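Updated 8/29/21

# Maple work boards: flattening, finishing, upkeep

These notes cover edge-glued maple boards used loose on top of a bench. They don't apply to end-grain butcher block, which moves differently and takes far more oil.

## Choosing a board

Look at the end grain first. Planks with growth rings running close to vertical stay flatter than planks with wide arcs. A glue-up with one wild plank will usually cup at that plank, and no finish corrects it. Reject any board with an open glue line, even a short one at the corner.

Color is a poor guide to quality. Pale maple commonly has darker bands where one plank meets the next, and swirls in the grain are harmless unless the surface tears when planed.

## Checking for flat

Lay the board on a surface known to be flat and press each corner in turn. If a corner rocks, mark it in pencil, flip the board, and repeat. Rocking on one diagonal is twist. Rocking along the full length of both long edges is cup.

Slight cup often comes out without tools. Set the board hollow side down on two battens in a room with steady humidity and leave it for a week. Turn it once at the midpoint. Twist has to be planed or sanded out.

## Sanding

1. Start at 80 grit only if there are ridges at the joints. Otherwise start at 120.
2. Sand with the grain. Crossgrain scratches on maple stay visible through any clear finish.
3. Vacuum between grits.
4. Wipe with a damp cloth after 150, let dry overnight, then sand at 180 to remove the raised fibers.
5. Stop at 180 for oil. Finer grits burnish maple and the oil goes on unevenly.

Ease all four top edges with a block, two or three strokes each.

## Finish

For a board that holds small parts, models, or printed pieces, use a thin wiping oil in two coats. Film finishes show every scuff from textured plastic and need a full resand when they wear through. Wipe off all excess after 15 minutes. Spread oily rags flat outdoors to dry before disposal.

The Lockwood bench board was finished this way in July and recoated once. Gisela Brinkmann prefers hard wax on hers; it's slower to apply and marks less.
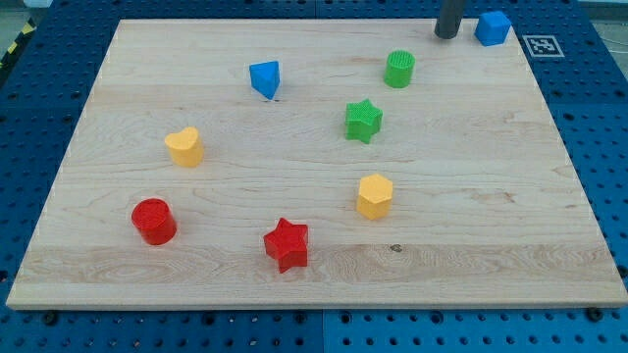 **Does a board need to be fastened down when the bench top is perforated?**

Light work doesn't require it. A strip of thin cork or rubber shelf liner under each end will stop most sliding. For heavier work, use removable stops in the bench holes on two adjacent sides and leave the other two free so the wood can move across its width.

## Routine care

- Brush off grit before wiping. Grit under a cloth scratches the finish.
- Wipe with a barely damp cloth and dry at once, both faces.
- Re-oil when a drop of water no longer beads.
- Coat the underside every time the top is coated. Uneven coats are a common cause of cupping.
- Store on edge with air on both sides, away from heaters.

Dents with unbroken fibers can be raised with a wet cloth and the tip of an iron, a few seconds at a time. Sand at 180 once dry, then spot oil.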